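A gaveta dos petiscos: galeria de maio

Olá, olá! Quem me acompanha já sabe que tenho uma fraqueza por tudo o que vem embrulhado individualmente. Bolachinhas, barrinhas, bolos de arroz, aquelas coisas que se metem no bolso do casaco e aparecem lá três semanas depois (e ainda se comem, claro). Há 19 meses que troco caixas de petiscos com a Yesenia Correa, que mora do outro lado da cidade e tem um faro para mercearias asiáticas que eu invejo profundamente. Ela escolhe, eu provo, e depois trocamos. As regras são simples: a caixa não pode passar dos 400 gramas, tudo tem de vir em dose individual e é proibido repetir o que já veio na vez anterior. A última regra já foi quebrada por ambas, com muito gosto.

Desta vez a conversa andou à volta dos snacks chineses, que eu conhecia mal. Tinha provado uma sachima há anos, numa festa, sem saber o nome daquilo, e passei meses a descrevê-la às pessoas como "aquele quadradinho fofo e doce que se cola aos dentes". A Yesenia percebeu à primeira! Aqui ficam as fotografias, com as notas que fui rabiscando no caderno.

O vermelho 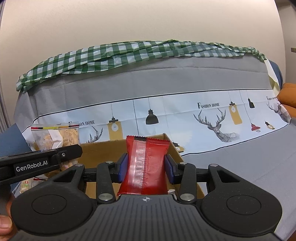 Fotografia: Yesenia Correa / arquivo Petiscos de Bolso

Adoro este vermelho. É um vermelho fundo, brilhante, com a borda de cima cortada em ziguezague, e eu sou daquelas pessoas que escolhem o lanche pela embalagem — já me saí mal muitas vezes e não aprendi nada. A costura atrás é clara e canelada, faz uns reflexos quase cor-de-rosa quando apanha luz. Para mim os pacotinhos vermelhos ficam sempre para o fim. A Yesenia faz o contrário, abre-os logo, e depois queixa-se de que o resto da caixa é bege.

Nota prática para quem também guarda estas coisas em casa: eu tenho uma gaveta só para isto, com duas divisórias Seltton que comprei para os talheres e que nunca viram um garfo. Os pacotes ficam de pé, com a borda para cima, e assim vejo logo as cores. Antes usava uma lata da Uretti, muito bonita, mas era funda e o que ia para baixo ficava esquecido até à limpeza da primavera. Encontrei lá uma vez seis barrinhas de sésamo, e comi duas ali mesmo, de pé na cozinha.

O redondo

Os bolos de cereal tufado são a minha perdição e não peço desculpa. Gosto deles ao fim da tarde, pelas cinco, com chá de cevada ou com café fraco, e gosto sobretudo do barulho. O meu gato, o Flores, também gosta do barulho e aparece sempre a correr, convencido de que é para ele. Não é! A Yesenia diz que os come partidos aos bocados, dentro de uma taça com iogurte, e eu tentei uma vez e achei um desperdício de coisa estaladiça. Cada qual sabe de si. 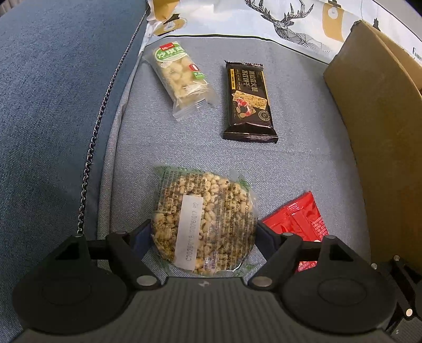 O que me faz mesmo falta é uma mercearia destas perto de casa. A minha rua tem uma padaria ótima e uma loja de ferragens, e é tudo. Para comprar sachima tenho de apanhar o autocarro até à Hilus, que fica numa cave e tem um corredor inteiro de bolachas de água e sal, de soda, de cebolinho, de algas, de tudo — da última vez entrei para comprar molho de soja e saí com a mochila cheia e sem o molho de soja. O senhor da caixa já me cumprimenta com um ar de quem sabe.

Se alguém tiver recomendações de bolachas de soda mais para o salgado, deixe nos comentários, por favor. As doces já as corri quase todas. E se souberem fazer sachima em casa, contem-me também: tentei em março com 300 gramas de farinha e uma calda que passou do ponto, e o resultado serviu para segurar a porta da varanda durante uma tarde inteira.

A próxima caixa sou eu que monto e já tenho umas ideias (tremoços em saquinho, Yesenia, vai-te preparando). Ponho as fotografias na galeria quando ela a receber.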